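## 4. Findings: Laundry, Cloths and the Division of Small Chores

### 4.1 The shared kitchens

The Jaltstead housing cooperative was built as three blocks of flats with one shared kitchen on each floor. Residents have private sinks and hot plates, but larger cooking, washing up after group meals and most hand laundry take place in the shared rooms. The rules for these rooms are set at a yearly meeting and posted by the door. In practice few residents could recite them. When asked what the rules said about cleaning, most of those we spoke with described what they did themselves and assumed the rules said the same.

The written record is larger than we expected. Each kitchen keeps a log in which residents note what they have cleaned and what has run out. Zdeňka Brabec transcribed 2542 entries from these logs, covering the period between two yearly meetings. Of these, 693 concern cloths, towels or sponges in some way. No other object comes close. Stoves, the next most common subject, appear in 193 entries, and many of those are a single word with a set of initials.

The entries about cloths are also longer. A typical stove entry reads "Wiped, V." A typical cloth entry runs to two or three sentences and often answers an earlier one. In the Slanina block, an exchange about where damp cloths should hang went on from November into the new year and drew in people from every flat on the floor. We return to it in 4.3.

### 4.2 Who washes the cloths

The rules assign surfaces, floors and bins to flats by rotation. They do not mention cloths. This gap is old. Rozália Šťastný, who lived in the Purdale block when the first rules were drawn up, remembered that cloths had been left out on purpose: each flat was expected to bring its own and take it home again. Within a short time the cloths stayed in the kitchens, and the question of who should wash them was left open.

Three arrangements have grown up in its place. In Purdale, one or two residents on each floor take the cloths home and wash them with their own laundry. They were not asked to do this and receive nothing for it, although on one floor the others buy the detergent. In Slanina, the flat on floor duty is expected to wash the cloths as part of its turn, and entries complaining that a flat has failed to do so are common. In the third block, Skemance, cloths are washed by hand in the kitchen by whoever finds them dirty.

We had expected the Slanina arrangement to be seen as the fairest. It spreads the work evenly, and it can be checked. Residents there were, however, the least satisfied of the three groups. Several said that cloths were washed at the end of the turn and not when they needed it. One woman kept a clean cloth in a drawer in her own flat and carried it in and out of the kitchen, and said she knew of others who did the same.

In Purdale, satisfaction was high among those who did no washing and mixed among those who did. One man had taken the cloths home for years and spoke of it as no trouble. Another resident on the same floor had stopped for a month when her machine broke, and had been upset by how long it took for anyone to ask where the cloths had gone. She began again once the machine was repaired. She did not write anything in the log about it, and we would not have learned of it without the interviews.

Skemance is harder to describe. The work there is uneven, but the unevenness shifts. People who cook early in the day tend to find the dirty cloths, and people change their cooking hours with the season, with shifts at work and with the age of their children. Xuelian Zeng's interviews suggest that most residents believe they do slightly more than their share and are not much troubled by it.

### 4.3 Color as a rule

All three blocks buy cloths from the same supplier in packs of mixed colors. In Slanina and Skemance the colors have taken on meanings. The meanings are not the same in both blocks, and they were never voted on.

In Slanina, green is for counters and blue is for floors. Yellow is disputed. The long exchange mentioned above began with a note asking that wet floor cloths be kept off the rail beside the sink. A reply pointed out that the cloth in question was yellow and so could not be a floor cloth. A third resident answered that yellow had always been for floors on that side of the building. The argument was never settled in the log. It stopped when the yellow cloths wore out and the next pack happened to contain few of them.

In Skemance, color marks how clean a cloth is meant to be. Light colors are for dishes and tables, dark colors for everything else. New residents pick this up by being corrected, usually in a friendly way and usually once. Families moving between blocks bring their old habits with them – a source of small quarrels that both sides tend to put down to carelessness.

The same is true, to a lesser degree, of tubs and basins. Most kitchens have at least two, one for dishes and one for laundry, and the difference between them matters a good deal to the people who use them. A visitor would find it hard to tell which is which. In one kitchen the laundry tub is the one kept under the window. In another it is the older of the pair. Vratislav Matoušek noted that residents could name the correct tub at once but often needed some time to say how they knew. 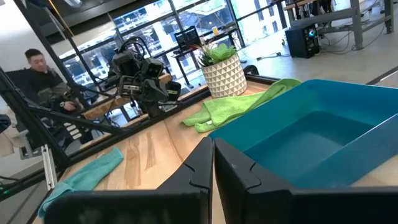
**Figure 2.** Teal-blue plastic tub and lime-green microfiber towel on a wooden surface.

When a tub is used for the wrong purpose, the response is stronger than for cloths. A cloth can be washed or thrown out. A dish tub that has held laundry was described by four residents as "finished," even after scrubbing, and in two kitchens such tubs had been moved to the balcony for use with plants. The residents who had made the mistake were both new at the time. One of them offered to pay for a new tub and was told not to be silly, and then found a new tub in place the following morning.

### 4.4 What the logs leave out

The logs give a good picture of disputes and a poor one of routine. Work that goes well is rarely written down. In Purdale, where two people may wash every cloth on a floor, the log can go weeks without an entry on the subject. Read alone, it would suggest that cloths there need almost no attention. Nearly 2 in every three of the cloth entries come from Slanina, but this tells us more about how that block handles complaints than about how much washing is done.

Initials also present a problem. Some residents sign for the whole flat and others only for themselves. Amparo Lozano compared signed entries with the duty rota and found that the signature often belonged to the person who had last used the pen. We have therefore avoided counting the work done by individuals and have relied on the interviews for any statement about who does what within a flat.

A further limit is that our visits were announced. Kitchens were probably tidier on those days than on others, and in Skemance a resident told us so directly. We made a few later visits in the early evening, when cooking was under way, and the sinks were fuller and the rails more crowded. The meanings given to colors and tubs were the same on both kinds of visit. The amount of washing waiting to be done was not, and we make no claims about it here.

The next section takes up the yearly meeting, where a proposal to add cloths to the written rules has been raised twice and withdrawn both times before a vote.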